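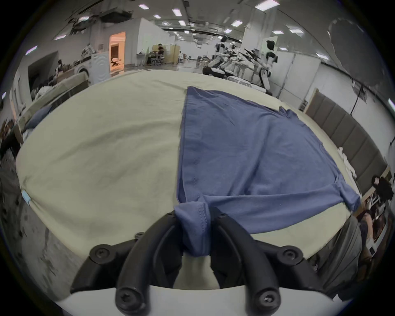 The hand-held gripper with the near edge of a T-shirt between its fingers.

When the shirts kept dropping
4/11/23

The first sign of trouble was a T-shirt on the floor at Cunville. The laundry there had agreed to let Terkden try out Achari, its folding robot, on a quiet shift in July. The robot reached for the hem, closed its fingers, lifted, and left the shirt where it was. On the next try it got the shirt up and let go of it over the edge of the table.

"We thought it was the lighting," says the engineer who runs the cloth work at Terkden's Hovevbridge site. "Then we thought it was the table. You blame the new place first. We spent a whole afternoon moving lamps."

It dropped 7 of the first 20 shirts. Back in Hovevbridge, on a table the robot knew well, it did much the same.

Achari learns from people. Someone holds a gripper with the same fingers as the robot's, picks up a shirt, pulls it straight and folds it, and the gripper records what it sees and how far apart its fingers are. The robot is trained on those recordings. If the finger reading is wrong, the robot learns the wrong thing.

"And it was wrong," the engineer says. "One gripper was reporting a gap a couple of millimetres smaller than the real one. On a box you'd never notice. On a single layer of cotton, a couple of millimetres is the difference between holding it and not holding it."

The cause was a small magnet inside the gripper body, which the sensor uses to tell where the fingers are. Its glue had let go and it was turning a little each time the gripper was squeezed hard. A person using it felt no difference, and the shirts got folded all the same.

"That's the awkward part. The person's hand makes up for it. They squeeze until they've got the cloth. The folding looked perfect, every time, and we were checking the folding."

I asked how long it had gone on. She pulled a face. The bad gripper had been in use for 90 days before the Cunville visit, swapped between tables along with the good ones. The log said which gripper had made which recording, but it had been filled in by hand and there were gaps. In the end 300 recordings had to be thrown away, including some that were probably fine.

"I argued for keeping the doubtful ones. I lost, and I think now that was right. We'd never have trusted them."

There was a safety side to it as well. While they were still looking for the cause, somebody raised the closing force on the robot to stop it dropping things. It worked, more or less, and the setting stayed on overnight. The next morning a colleague was freeing a caught sleeve when the fingers shut on his thumb. He had a bruise and nothing worse, but it went in the accident book.

"It shouldn't have been possible to change that setting without a second person signing for it. We'd written that rule for the arm speed. We hadn't written it for the fingers, as they're small and people don't worry about them."

The grippers now have the magnet held by a clip as well as glue. The hand-held work has carried on at the same kind of table, with the same plain T-shirts on a cream cloth.
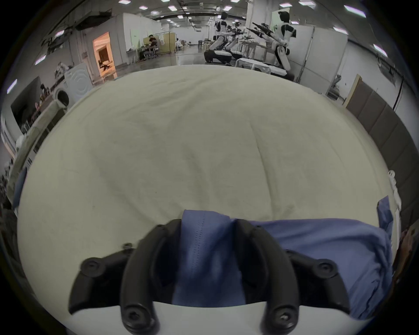 What they check now

Each gripper is tested at the start of a session. The user closes it on a metal gauge, then on nothing, and the two readings have to match the ones on its card. If they don't, the gripper goes in a drawer and gets looked at. The test is repeated at the end, and if it fails then, the whole session is held back.

The gripper's number is now stored with the recording automatically. Clearing a caught sleeve means pressing the stop first, with no exceptions for small jobs.

Has it made the work slower? "A bit. People grumbled in the first week. Then a gripper failed its morning check, a different fault, a loose cable, and the grumbling stopped."

Terkden has not yet been back to Cunville. The engineer would like to go before spring, and has asked for the same table and the same lamps.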